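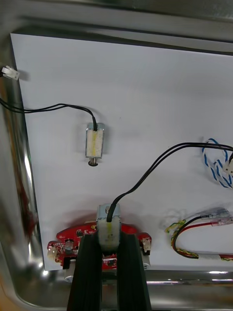 # Early Entrance Program: Frequently Asked Questions

The Early Entrance Program at Skallora College allows academically advanced students to begin a degree before finishing high school. The answers on this page apply to families applying for the coming fall. Students who are already enrolled should refer to the program handbook.

## Eligibility

**How old must a student be to apply?**

There is no fixed minimum age. Most applicants are between 12 and 16. Students under 12 may be considered, but the family must first meet with the program director, Usman Mengal, before an application is opened.

**Does my child need to have completed any high school courses?**

Applicants must show that they are ready for college-level reading, writing and algebra. High school transcripts are accepted for this purpose, as are records from a homeschool program or scores from the Harasym Placement Test. A student without a transcript must take the placement test.

**Is the program open to students who live outside the state?**

Yes. Students under 16 must live with a parent or legal guardian within commuting distance of the campus for the full academic year. The College does not arrange guardianship.

**My child has an Individualized Education Program. Will it carry over?**

No. Plans written for elementary and secondary schools do not transfer to a college setting. The Office of Accessibility will review existing records and set up accommodations under its own procedures. Families should contact that office as soon as an offer of admission has been accepted.

## Applying

**What does the application include?**

A complete application contains the following:

- the online form, signed by the student and a parent or guardian
- transcripts or placement scores
- 2 letters of recommendation, at least one from a teacher or tutor who is not a relative
- a personal statement of no more than 400 words, written by the student
- the application fee of $25 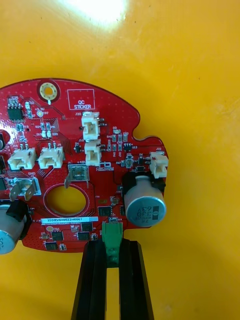 Letters of recommendation must be sent directly by the person writing them. Letters uploaded by a parent will be returned, and the application will be held as incomplete until replacements arrive.

**When is the deadline?**

All materials must be received by Sun 24 December. The admissions office is closed on that day, but the online system will accept submissions until midnight. Paper applications must arrive before the office closes for the holiday.

**Can the application fee be waived?**

Yes. A waiver form is available from the admissions office. Students who receive free or reduced-price meals at school qualify automatically.

**Is there an interview?**

Applicants who pass the first review are invited to an interview on campus. The student meets with two faculty members while the parents attend a separate session on finances and scheduling. Parents may not sit in on the student's interview.

## Classes and Campus Life

**Will my child be in class with older students?**

Yes. Early entrance students take the same courses, complete the same assignments and are graded on the same scale as all other undergraduates. Instructors are not told a student's age unless the student chooses to share it or a safety rule requires it.

**How many courses may a first-year student take?**

First-year students in the program are limited to three courses per term. An exception may be granted after the first term with the approval of the academic advisor.

**Where do students go between classes?**

The program keeps a supervised study room in Drirker Hall, Room 184. It is open on class days from 8:00 a.m. until 6:00 p.m. Students under 14 must sign in and out.
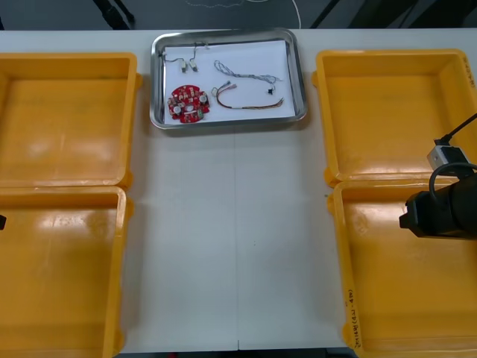 Older students may also use the library, the dining hall and the student center without supervision. All early entrance students must leave campus by 9:00 p.m. unless they are attending a scheduled class or a College event with a parent.

**May early entrance students join clubs?**

Most student organizations are open to them. Fraternities, sororities and overnight trips are not available to students under 18.

## Costs and Records

**How is tuition charged?**

Tuition is charged at the standard undergraduate rate for each credit. Students who have not earned a high school diploma or its equivalent should ask the financial aid office which forms of aid are open to them. The Wamavora Scholarship is reserved for early entrance students and does not require a separate application.

**Can parents see grades?**

Once a student enrolls, education records belong to the student, regardless of age. Parents may view grades only if the student has signed a release. The form is provided at orientation in September and may be withdrawn in writing at any time.

**What happens if my child is not ready to continue?**

A student may take a leave of up to one year and return without reapplying. Credits already earned remain on the College transcript. Families considering a leave should speak with the academic advisor before the withdrawal date for the term.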